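## Visit to the Moriarty board test facility, Erkdale

In July, members of the Electronics Manufacturing Group visited the Erkdale site of Moriarty, which assembles and tests control boards for rail and marine customers. The visit was hosted by Aleksi Pelkonen, Head of Test Engineering.

### Production test line

Each board passes through optical inspection before electrical test. The current product, Denier, carries 504 nets, of which 438 are covered by boundary scan. The remainder are checked with a small bed-of-nails fixture. Mr Pelkonen explained that full test and programming takes 54 seconds per board, and that flash programming accounts for 27 of these.

Members asked how faults are reported to the repair bench. Results are stored against the serial number, and the repair operator sees the suspect pins marked on the board layout. Boards that fail twice are referred to an engineer.

### Design for test

Gráinne Ó Súilleabháin of Breteo, the design partner, gave a short talk on scan chain layout. She advised design teams to bring test access points to one edge of the board and to agree the connector with the test department before layout begins. Her slides will be sent to all who attended.

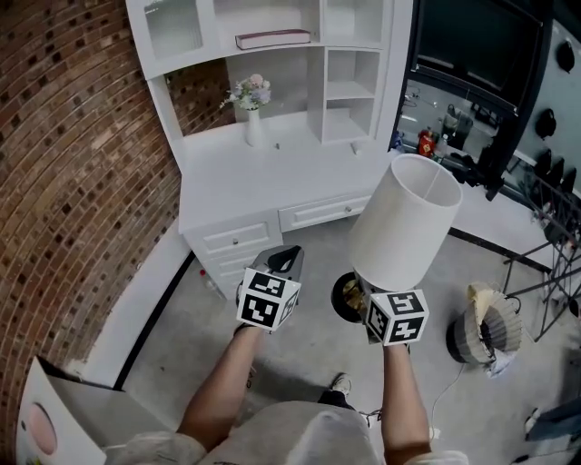
### Further visits

The Group thanks Moriarty for its welcome. Members wishing to join the return visit in the autumn should write to the Group secretary. Safety footwear is required on the production floor.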